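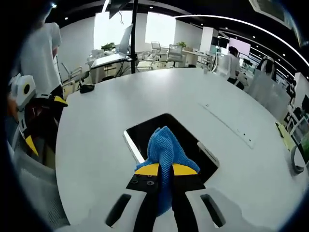 How does an operator teach the Itow system a new task? The operator carries out the task with a hand-held gripper, and the recorded movements are used to train the robot arm.

Itow today releases Clilwood 2, a set of tools for teaching robots by demonstration. It covers soft goods such as cloths, which are hard to program by fixed positions. Trials at the Coste site used 900 demonstrations across six handling tasks, recorded over nine weeks. Tasks that need the arm itself — lifting heavy parts, for instance — can be taught by remote control through the Pemier console, using the same file format.

Clilwood 2 will ship to existing customers in July. Data sheets and prices are available from the Itow press office.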